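Stand Januar, kurz gefasst, Zahlen und Logs liegen im Projektordner. Arbeitspaket Wahrnehmung + Greifplanung, Projekt Pimum. Rückfragen an mich oder an Ayodele Abubakar (Planer).

## Erledigt

- Segmentierung der Lochformen läuft jetzt auf dem Rechner in der Zelle, nicht mehr auf dem Server in Plerkholm. Latenz pro Bild 45 ms. Reicht.
- Posenschätzung für stehende Stifte umgestellt auf Kontur + Höhenprofil. Alte Variante (nur Kontur von oben) rausgeworfen, war bei Formen mit runder Kante zu unruhig.
- Planer: Anfahrt wird vor dem Greifen gegen alle Nachbarteile geprüft. Hohe Teile bekommen eigenen Sicherheitsabstand — vorher galt ein Wert für alle, das hat bei dichten Aufstellungen fast jede Bahn blockiert.
- Logging vereinheitlicht. Jeder Versuch hat jetzt Bild, geschätzte Pose, Bahn und Abbruchgrund in einem Paket. Nachträglich abspielen geht auch.
- Annotation: 575 Bilder fertig und gegengelesen. Fashola hat die Exportskripte geliefert, laufen ohne Nacharbeit.

## Offen

- Rot auf rot. Stift und Brett gleiche Farbe, der Fuß verschwindet in der Fläche, Maske läuft aus. Uchenna Ajayi testet gerade, ob Tiefenkanten allein reichen. Erster Eindruck gut, aber noch keine belastbare Zahl.
- Doppellöcher (zwei kleine Öffnungen nebeneinander) werden manchmal als ein Loch gemeldet. Fix ist geschrieben, noch nicht gemerged.
- Spiegelung auf dem dunklen Boden gibt falsche Kandidaten ausserhalb vom Brett. Im Moment hart weggeschnitten über die Brettkante, das ist keine Dauerlösung: Teile hinter dem Brett fallen damit mit raus.
- Kalibrierung driftet nach Neustart. Ursache unklar, Workaround ist neu kalibrieren, kostet jedes mal 5 Minuten.

## Zielwert

Vereinbart waren 70 % richtige Zuordnung Stift zu Loch ohne Eingriff. Auf den einfachen Aufstellungen drüber, auf den gemischten noch nicht. Auswertung kommt getrennt, sobald der Fix für die Doppellöcher drin ist — vorher vergleichen wir sonst zwei verschiedene Softwarestände.

## Testaufbau gemischt

Festgelegt, bleibt bis zur Abnahme so. Brett auf dem Zellenboden, Teile stehend. Drin sind die Fälle, die uns derzeit Ärger machen: roter Stift auf rotem Brett, ein schwarzes Teil, das dahinter teils verdeckt auf dem Boden liegt, dazu zwei braune Stifte mit verschiedener Kopfform und ein lila Quader nah an den Doppellöchern.
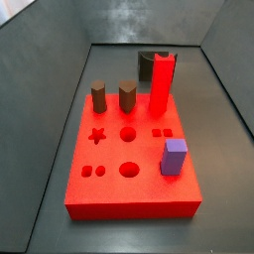
## Nächste Schritte

- Doppelloch-Fix mergen, danach kompletter Durchlauf auf beiden Aufstellungen
- Tiefenkanten: Entscheidung ja/nein, Uchenna
- Boden-Kandidaten sauber filtern statt wegschneiden, Ayodele
- Kalibrierdrift: Logs an Nidcombe schicken, die haben den Treiber geschrieben
- Mittelabruf: unverändert, keine Verschiebung beantragt. Rechnung für die Annotaton folgt mit dem nächsten Bericht.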